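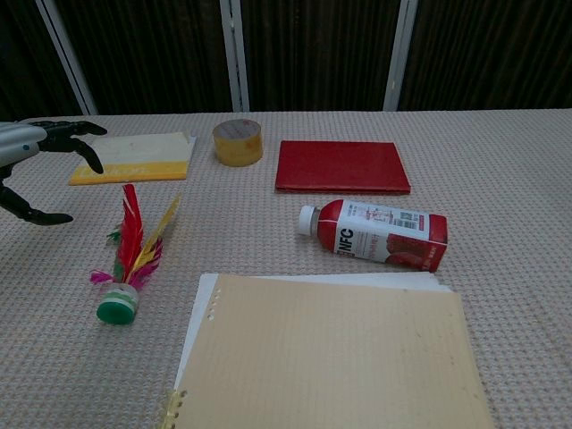
*Figure 4.1 A multi-fingered hand over a folded card, with tape, a red book, a juice bottle and a shuttlecock also on the table.*

# Chapter 4: Buying a Hand

Sooner or later every automation department is sent a brochure. The brochure for the Grimano hand runs to 17 pages, and the word "effortless" appears on most of them. By page three the hand has held an egg. By page five it has held a different egg. The price is on the back cover in pale grey type, and the phrase "excluding wrist adaptor" is in paler grey still.

This chapter is about reading such a brochure, and about what to do once the salesperson has gone home and left you with a loan unit for the month of April. You met the mechanics of fingers in Chapter 3. We now take it that the fingers bend, and ask whether you should pay for them.

## 4.1 The claim and the table

Makers test hands on objects that suit hands. Eggs, for all their reputation, are kind to a gripper: they are smooth, they are much the same size, and they sit up in a carton waiting to be chosen. A buyer's own goods seldom show such manners.

Look again at Figure 4.1 and consider the folded card. It lies flat, so there is very little edge to get a fingertip under, and card creases if it is pinched badly. A person deals with this by sliding the card to the edge of the table, or by using a fingernail, a part that few catalogues list. The roll of tape is a much easier customer, standing on its end with a good deal of side to hold. The bottle, lying down, may roll away from a clumsy approach. The shuttlecock offers a choice between a firm disc and a plume of feathers, and a sensible grasp planner ought to have an opinion about which.

The loose-leaf papers are the unkind item. Asking for "the top sheet" sounds like one instruction. Try it with your eyes shut and gloves on, and you will have some sympathy for the machine.

## 4.2 Three offers

We shall follow one purchase through the whole chapter. Bernadette Mercado runs the returns room at Alcantara, a mail-order firm whose customers send back anything at all, often in the wrong box. She wants an arm that can clear a table of mixed goods into trays. She has three quotations on her desk.

| Supplier | What is offered | What is left out |
|---|---|---|
| Grimano | Hand only, on loan for a month and then for sale | Arm, wrist adaptor, software for mixed goods |
| Drolska | Hand, arm and control cabinet as a kit | Fitting, training, a manual in its final form |
| Koseck | A monthly service, priced per item picked | Any promise about flat things |

The third column was not supplied by the suppliers. Mercado filled it in herself after a long afternoon on the telephone, and it is the most useful part of the table. Students who draw up their own comparison in Exercise 4.2 should expect to spend most of their time there.

Note that the three prices cannot be compared as they stand. Grimano sells an object, Drolska sells a project, and Koseck sells a number on an invoice. Section 4.5 shows how to bring all three to a cost per item cleared, including the items that a person has to pick up off the floor.

## 4.3 What counts as a pick

"Success rate" is the figure everybody quotes and hardly anybody defines. Drolska's engineer, Everett Park, counted a pick as good if the object left the table. Mercado's shift leader, Etenesh Adugna, counted it as good if the object arrived in the tray in a state that could be sold again. They discovered the difference over a lampshade.

Before any trial, write down the following:

- the objects, and how each one is to be lying at the start
- the number of attempts at each (we use 10 unless the goods are costly)
- where the object must end up, and in what condition
- who may touch the machine between attempts, and what they may do to it

The last point matters more than it seems. A demonstrator who "just nudges" the bottle straight has done part of the job, and is not included in the price.

Alcantara settled on a list of 9 objects and a pass mark of 80 per cent, with flat items scored on a separate sheet. Park thought the separate sheet unfair. Adugna thought it was the only one worth reading. We shall look at both sheets in Section 4.4, beginning with the flat one.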